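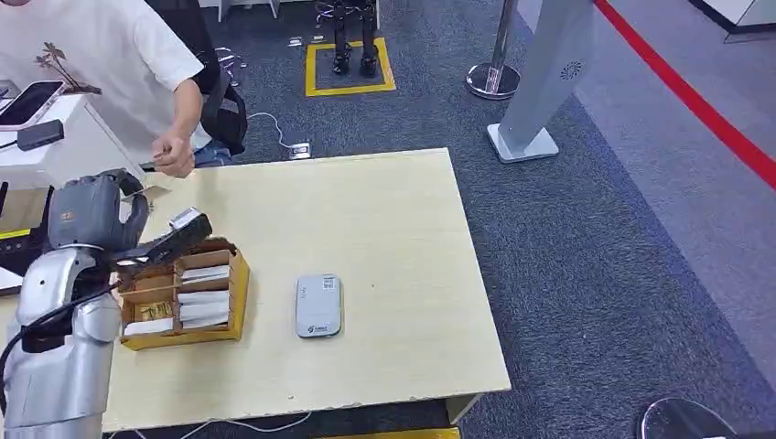 The card tray on the sorting table, white cards filed upright on the right.

Section 2: Setting up your tray and filing the small stuff

Right, if you've got through Section 1 you'll have the Hadwood tray folded and the partitions slotted in. Mine took me two goes (I had one partition back to front and didn't notice till the Sunday), so don't fret if yours looks a bit wonky.

1. Put the tray on a flat table with plenty of elbow room. Pale tops are lovely for this, you can spot a dropped card straight away.

2. Decide which compartments are for cards and stick to it. I use the right-hand ones for cards and keep the left for little packets and oddments.

3. Stand your cards up on their short edge, side by side, and stop while you can still get a fingertip between them.

4. Lay any card you're not sure about flat near the front. Come back to those at the end – otherwise you'll be there all night!

Note: Dede Sowah files hers by the Kyei numbers and I do mine by place, so Ollport comes before anything else beginning with P. Either is fine, just don't swap halfway through like I did at card 3246.

Caution: corrugated card hates damp. Keep your tea on a different table, please.

Adding books

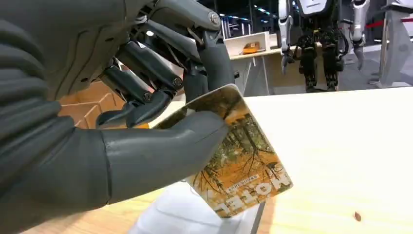
Small books are my favourite part of the whole job, and they need slightly different handling from the cards. Check the cover before you file anything and write down the biggest word on it, even if it's not the full title. A woodland cover in autumn oranges with MOTEL in big white capitals goes on my list as "Motel, trees" and I can find it again in seconds. Have a look at the corners too, and if they seem rounded or worn, pop a W next to the entry.

5. Books go behind the tray, never in it. The partitions will bow.

6. Wipe the table between batches with a dry cloth, crumbs do get everywhere.

Anikó Dobos swaps her labels for the Demis ones every May, which I keep meaning to try. If you do the same, leave them 30 minutes before you file anything against them, and go on to Section 3 for the lids.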